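**Shelves right next to a sink, what do you store there??**

Posted in Workrooms & Utility Spaces

Moved into the back workroom at our place in Stillport in May and I'm still not settled. Small white sink on the one wall, beige shelving unit close by, table in front of both. No cabinet, no door on anything. Everything I own for crafts and repairs is going in clear bins but I'm worried about splashing, and the soap keeps ending up on my table. Also there's zero space for a cabinet so please don't say cabinet.

Things I need to fit: cables (so many), labels and cards, small parts, bottles of this and that. Budget is tiny. Do clear bins hold up next to water or should I get the solid kind? And where does the soap go?

— lusbyattic

---

**Moser_K**

Clear bins all the way, had mine for years. Lids on. Done.

Solid ones you forget whats in them and buy everything twice. I had 2 identical bags of zip ties, never again.

---

**Sebastián Barrientos**

Typing fast, on break. We have nearly your layout at the shared shop I go to, so maybe this helps.

Soap first. Little wooden ledge on the wall over the sink, pump bottle lives on it. Costs nothing if you have a scrap board and two brackets. Table stays for work stuff.

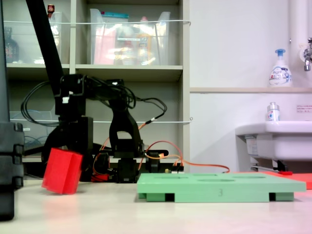
*Workroom, sink side. Soap on the ledge, clear bins on the shelves behind the table.*

Bins: clear is fine by water, its the cardboard and paper inside you need to worry about. Label cards go in the bin, facing out, not taped on the outside. Tape gets damp and slides off, ask me how I know. Cables get their own clear bin, lower shelf. Don't mix them with anything, they eat it.

Bottles up on the shelf if you can reach. A small one on the back edge of the sink is ok but only one. Two becomes six.

For small parts, a tray with shallow recesses on the table. Ours is green plastic with a 3 on the front. Stops the little stuff rolling off toward the sink. Muffin tin works too if you don't want to buy one.

Splashing, I'd leave about 20 inches between the faucet and the first bin if the room allows. If it doesnt, lids, like Moser said. And leave the space under the sink open so you can get at the plumbing.

---

**flillumon_fan**

Not sure this helps but I used a shower curtain on a tension rod between my sink and shelf. Ugly. Works. Wouldn't do it if people visit.

Also check the shelf feet, mine sat in a puddle all winter and I never looked down.

---

**lusbyattic**

Ledge is going up this weekend, thank you Sebastián. Have a scrap of pine thats the right length I think. Muffin tin also found. Still scared of the cable bin.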